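Friday, May 12, 2023

Back on the bin job in sim. Kofi still thinks tidying a workbench is the chore we'll crack first, and I keep telling him he's never watched a gripper try to pick up a thin-walled bin! Same layout as March: rack with the yellow bins in a row, two tool cases on the shelf, one loose bin out on the mat.

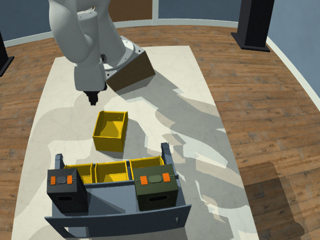

Ran 26 tries before lunch on the Tirier planner. It got a decent pinch on the rim in 9 of them, which is up from 7 last time (I'll take it). Most of the misses were the wrist coming in a hair crooked. Bastien wants to blame the shadows, I say it's the approach angle. 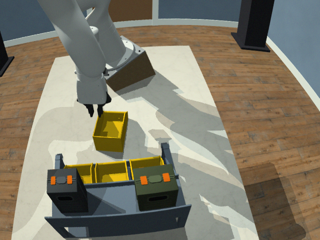

Would I let it loose in my garage yet? Nope. A kid could put that bin away in the time our arm spends thinking about it. Still, Monday I'm going to slow down the last bit of the descent and rerun the lot. Need to ask Themba where the old grasp logs went.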